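Canholm Storage Hall, Ziltbridge
Monthly walk-round checklist with comments
Date: 17 December 2025
Filled in by: Kalliopi Ristić
Marks used: OK / Repair / Watch (look again next month)

1. Entrances and exits

1.1 Main door opens fully and closes by itself. OK
1.2 Side exit on the Clellwood Road side is free from inside. Repair
Comment: The push bar works, but it needs a strong push. A small person would have difficulty. I have reported it under job 308. Until it is repaired, please keep the main door unlocked during working hours.
1.3 Exit signs are lit. OK
1.4 Door mats lie flat. Watch
Comment: The corner of the inside mat is starting to curl. I turned the mat around, so the curled corner is now near the wall.

2. Floors and walkways

2.1 Yellow lines can be seen. Watch
Comment: Between rack 4 and rack 5 the line is almost gone. It was painted in March and did not hold well. I would prefer the tape next time.
2.2 No cables across the walkway. OK
2.3 Floor is dry near the roof gutter. OK
Comment: It rained the whole night before my visit, so I believe the gutter work was well done.

3. Racks and shelves

3.1 Load plates are present and readable. Repair
Comment: The plate on rack 2 is missing. The permitted load is 788 kg per level, as written in the rack book, page 20. Please order a new plate and do not write it by hand on the beam.
3.2 Uprights have no dents. OK
3.3 Locking pins are in place. OK
3.4 Heavy goods are on the lower levels. OK

4. Metal bins and troughs

4.1 Edges have no sharp burrs. OK
Comment: I checked the rims with a glove on.
4.2 Inside surfaces are without holes or cracks. Watch
Comment: One small round hole in the bin floor. The surface is worn in several places, and I would like that we compare it with the next visit.

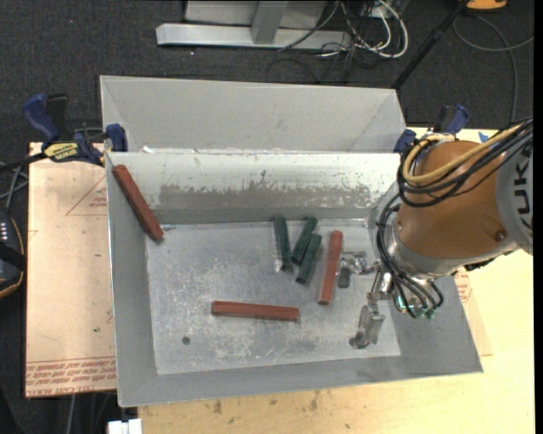

Item 4.2: worn patch on the inner back wall, scuffs on the bin floor.

4.3 Bins stand level and do not rock. OK
4.4 Bin numbers agree with the list. Repair
Comment: Number 1010 is on the list two times. One of them must be wrong. Pan office has the old list and I asked them to send it.

5. Fire safety

5.1 Extinguishers are hanging on their hooks. OK
5.2 Pressure needle is in the green part. OK
5.3 Nothing is stored in front of the hose cabinet. Repair
Comment: Two pallets were there, the same as last month. I moved them with the hand truck. The people on the late shift should be told also.

6. First aid and washing

6.1 First aid box is complete. Repair
Comment: Eye wash bottle is expired. Plasters are enough.
6.2 Warm water at the sink. OK

Open points go to the Canholm site office. Items 1.2 and 5.3 should be done first.
Signed: K. Ristić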